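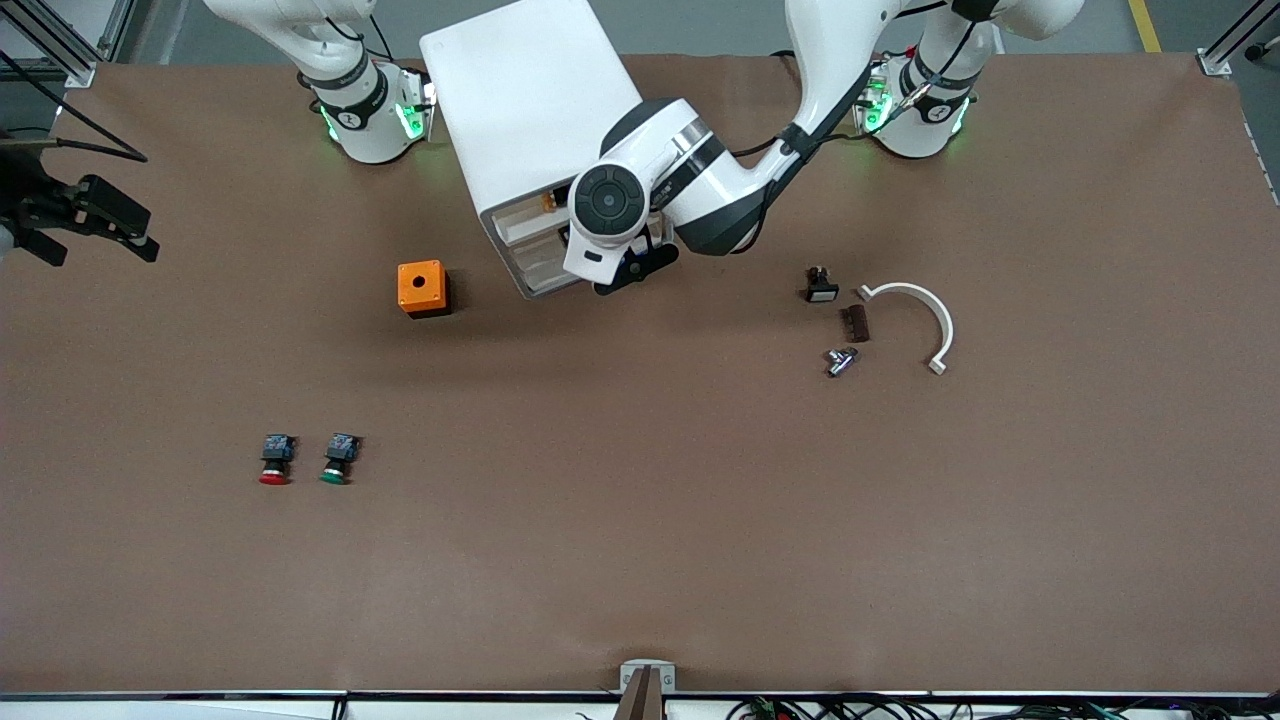

生活 · 慢慢过

我把家里的面包机送走以后

10月28日

先交代一下，我不是什么烘焙达人。三年前我连高筋粉和低筋粉都分不清，有一回拿饺子粉烤了个吐司，出炉以后我先生拿起来在灶台上敲了两下，声音很脆。那个吐司我们还是吃了，切片，煎一煎，抹很多黄油，居然也不难吃。

那时候家里还有一台面包机，婚礼上同事凑份子送的，牌子叫Bredico，白白胖胖一只，占了半个台面。我用了它两年多，每次都是晚上把料倒进去，定好时，早上被香味叫醒（这一点我到现在还是怀念的）。可它烤出来的东西永远是那个形状，底下永远有一个搅拌叶留下的洞，抹果酱的时候果酱就从洞里漏到裤子上。

今年1月搬家，新厨房比旧的还小，我一咬牙把它送给了楼下邻居。邻居很高兴，隔了两天端上来半条带洞的吐司，我捧着它，心里有点酸。

没了机器，就只能用手。我报了一个周末班，在城西一条叫Brukdale的小街上，那名字是早年开发商起的，当地人没一个念得准，出租车司机都管它叫“布鲁克那边”。面包房叫Rasa，门脸很窄，进去要侧身，冬天穿羽绒服的话还会蹭一身面粉。课费不便宜，但包围裙，也包午饭，午饭就是你自己上午做的那一份，做坏了也得吃。

第一堂课老师什么配方都没发，让我们揉了一上午的面。就是面粉、水、盐，一点点酵母。我这个人手热，面团在我手里很快就黏成一摊，旁边的姑娘已经揉出一个光溜溜的球了，我还在往下搓手指头。老师走过来看了一眼，让我去冲冷水。冲完回来再揉，好一点；再冲，再揉，又好一点。那天我大概去了水池边七八趟，回家胳膊抬不起来，洗头都是我先生帮忙的！

可是很奇怪，我第二天就又想揉。

后来慢慢摸到一点门道。面团这东西是有脾气的，天冷的时候它懒，你催它也没用，放在那儿，盖块湿布，去干别的。我一般拿这段时间收拾衣柜，或者给我妈打电话。天热的时候它又急，转个身就鼓起来了，我有一次下楼取快递，在门口跟人多聊了几句，回来它已经顶开保鲜膜，爬到盆外面去了。

水量也是个折磨人的事。书上写的数字，到了自己家里总要打个折扣。我现在用的面粉叫Barros，粮油店老板推荐的，吸水特别厉害，同样的方子换成它就得多加一大口水。一口是多少？就是我家那只缺了嘴的量杯晃一晃的量。我知道这样讲很不负责任，但你自己做上几回就明白了，手比秤记得牢。当然新手还是老老实实用秤，我那台是网购的，46块钱，用到现在没坏过。

说到钱，我认真算过一笔账。课费加上围裙之外自己添的模具、发酵篮、割包刀，前前后后花了2,000多块。在小区门口买一条吐司也不过十几块，这么看，我得烤到后年才能回本。我先生把这笔账贴在冰箱上，旁边画了一个哭脸。我在哭脸下面贴了一张面包的照片，他就不吭声了，毕竟吃得最多的是他。

有朋友问我，天天这么折腾，图什么呢？我想了想，可能是图那30分钟。面团进了烤箱，烤箱灯亮着，我搬个小板凳坐在前面看。手机放在客厅，谁找我都不理。先是什么动静也没有，然后割开的那道口子一点一点往上翘，颜色从白变成黄，再变成深深浅浅的褐。猫也来看，它看两眼就走了，它更喜欢烤鸡。

上班的时候我整天对着表格，一张表改到第九版，改完了又退回第一版，你很难说清这一天到底做出了什么。面包就很清楚，早上是一袋粉，晚上是一条能拎着走的东西，沉甸甸的，还烫手。做坏了也清楚，塌就是塌了，酸就是酸了，下回改。

坏的时候其实很多。上个月我想做黑麦的，照着Rasa的讲义一步一步来，发了整整一夜，早上掀开布，一股指甲油的味道扑过来，我还不死心，烤了，结果里面湿得像年糕。讲义上明明写着室温别超过多少多少，我那天偏偏开了暖气。拿去问老师，老师回了我三个字：倒了吧。

我还养了一罐老面，放在冰箱门上，跟豆瓣酱做邻居。出差前要喂，回来还要喂，我妈说我对它比对她上心。国庆我回娘家，把罐子也装在包里带去了，安检的时候人家让我打开，我拧开盖子，那位工作人员闻了一下，往后退了半步，挥挥手让我过去了。

我妈起初嫌我带来的面包硬，说牙口不行，咬不动。我给她切成薄片蒸了一下，她就着稀饭吃了两片，又让我再切两片。今年她满60，生日那天不想要蛋糕，要我做一个“那个硬的”，里面多放核桃。我做了，割口割歪了，一边高一边低，她拍了照发到姐妹群里，配的字是：女儿牌，外面买不到。

前两天在电梯里碰到楼下邻居，她说那台Bredico还好好的，每天早上都在转，问我要不要拿回去用几天。我说不用不用。她又说，那个洞到底怎么弄才没有？我把自己知道的告诉了她：最后一次揉完，趁它发酵之前，手伸进去把搅拌叶摘出来，手上抹点油。她听完愣了一下，说就这么简单啊。

我当年怎么就没想到去翻翻说明书呢。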